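I only went to the Terkeo open day at Skikilmont for the free coffee, I'll admit it! They sat 300 of us in front of a big screen and let the robot loose in a make-believe house. 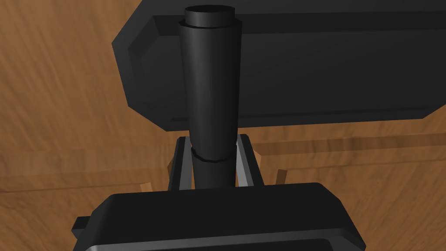

The man next to me had driven up from Bokness and kept whispering "easy, easy" like he was backing a trailer. I started doing it too (my sister will never let me forget that).
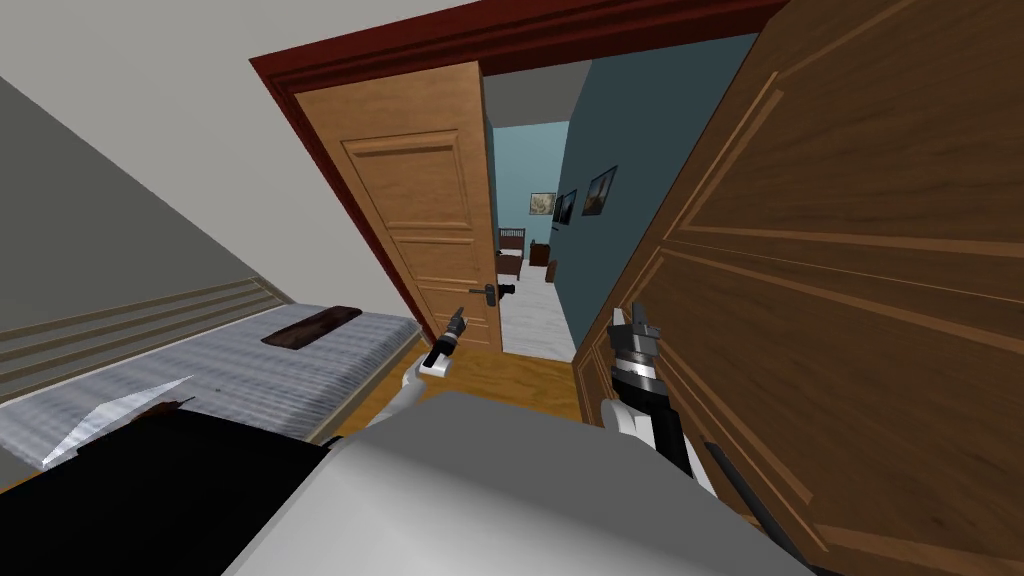 By then I'd picked a favorite arm, the right one, and I was rooting for it out loud. The woman from Hollis moved seats.
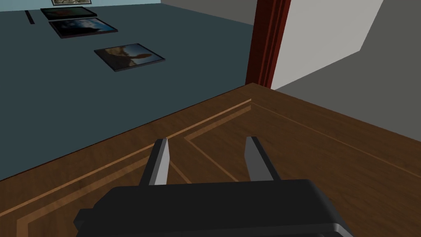
Could a visitor take a turn at the controls?

Anyone over twelve could, with a ticket from the front desk. Mine was number 382, so I went and got another coffee and sat back down to wait.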